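Kidholm gripper trials

The Kidholm trials are a series of bench comparisons of robot grippers, begun in August by Torunn Engström and Obed Ofori at the Grellthorpe workshop. Same arm throughout, only the hand and the controller settings change. Objects are mostly toy food and kitchen items. 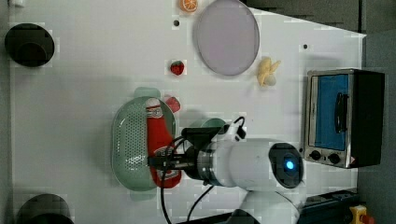 Test setup

Two-finger gripper, camera mounted above it. Bottle lying in the colander is the hard case – curved sides, rim close by. Each gripper gets 100 tries per object. Barbosa controller used for all runs, speed capped at 800 (internal units, not documentd).

Results

Two-finger type scored 82 on the bottle. The three-finger hand did worse, mostly rim contact. Plates were droped from the scoring after a dispute over what counts as a lift – see talk page. 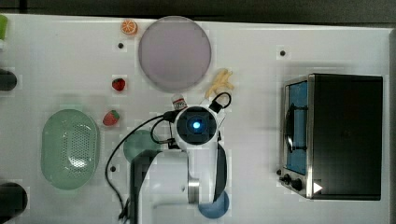 Arm over the table, with bottle, toy fruit, plates and colander.

See also: Bikville arm, Alvar Fjeld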